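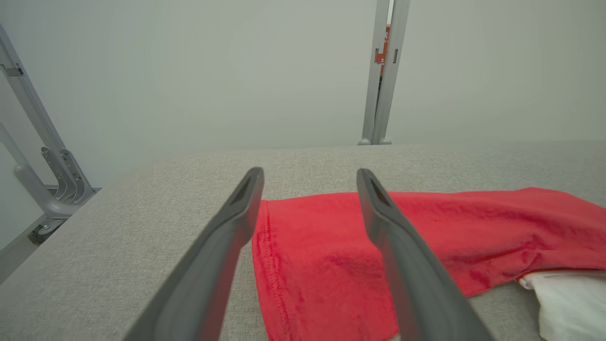 企业动态 | 设备采购

萨武斯特德(Savusstead)启动布草分拣设备采购 首批两个工位 预算案已过

本报讯 周三上午消息。洗涤服务商Savusstead确认,旗下Gonach工厂将采购夹爪式机械臂工位,用于衣物、毛巾的抓取和分拣。首批2个工位,供应商Tudose。安装排期在10月,具体日期另行通知。

采购范围:机械臂、夹爪、腕部相机、铝型材支架,外加备用夹指22副。软件按年授权,单独列支。培训费含在安装费里,差旅不含。

“柔软的东西最难抓。”Savusstead采购负责人德斯皮娜·巴尔布(Despina Barbu)说,“硬纸箱报价一天就能拿到,布料不行,要试。我们要求供应商先试抓再报价。”

试抓清单共802件,毛巾、T恤、短裤、枕套都有,颜色不限。衣物随意堆放,不预先摊平,台面用浅色软包。验收也按这份清单走,不另外挑样品。单臂、双臂配置分开计价,Gonach两种都要看数据在定。 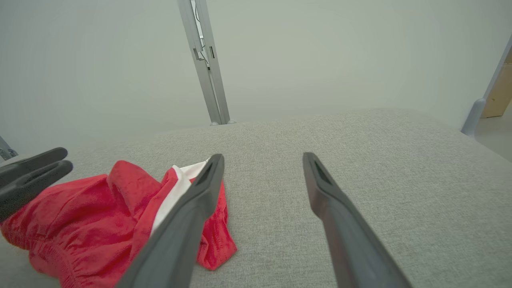

预算方面,硬件占大头,但维护费这次单独立项。上一轮询价时夹指磨损没算进去,后来补了一次申请,耽误了不少时间。本次合同写明:夹指按易损件供货,到货期不超过40天。超期怎么扣款,附件三有。

Tudose项目经理米雷耶·斯马迪(Mireille Smadi)表示,现场改造量不大,主要是供电和地脚固定,原有输送线不动。“工位占地先按图纸留足,边上要留出检修的通道。厂里以前吃过这个亏。”

人员安排:分拣班组现有岗位不变,新工位先跑白班。夜班是否启用,看第一季度的数剧。操作员名单由工厂报,月底前交。

第二批采购暂未立项。Savusstead称已预留超过两个工位的场地,另一家工厂Elidik也提交了需求表,正在核对电力容量和层高。有意参与后续询价的供应商,请提前准备布料类物品的试抓记录、备件价目表、售后响应时间承诺。只有样本册的不受理。

询价文件向采购部索取,须注明公司名称与联系人。媒体提问请走新闻联络邮箱,当天下午五点前收到的当天回。

(完)

分享 22 | 评论 2

本网站使用Cookie以改善浏览体验。继续浏览即表示同意。 接受 | 设置

联系我们 | 新闻订阅 | © Savusstead 版权所有 | 返回顶部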